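Data collection update: appliance doors

Collection for the appliance set at Praldale moved on to hinged doors in November. The target is 400 accepted demonstrations per appliance, recorded with hand-held grippers, with no robot arm involved at this stage. Lowri Gittins runs the recording schedule and Nia Bevan handles review and labeling.

The set now holds 2,000 accepted demonstrations across all appliances. Of the last batch submitted, 27 were rejected. Most of those lost tracking when the operator turned too quickly toward a blank wall, and a few were stopped before the door reached the end of its travel. Rejected recordings are kept in a separate folder and are not used for training, but please do not delete them - Nia uses them to tune the automatic checks in Tusutent.

Two changes apply from this issue. First, each recording must begin with the gripper fully open and clear of the appliance. Second, opening and closing are now logged as separate tasks, even when one operator does both in a single take. The Zandlow export script has been updated to split older takes at the point where the door stops moving. Anyone with local copies should pull the new version before the next upload.

Drop-down doors need more varied starting positions than we have so far. Too many takes begin with the appliance square to the table edge, and the Pugh model trained on them reaches for the handle in the wrong place when the body is turned. Operators should change the angle between takes and record the door state at the start. The white toaster oven, set at an angle on the wooden table with its glass door folded down, is a valid start for a closing task and should be logged as "open". Its handle bar lies low in that position, so the approach differs from the one used for opening, and the two should not share a label. 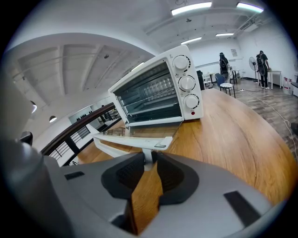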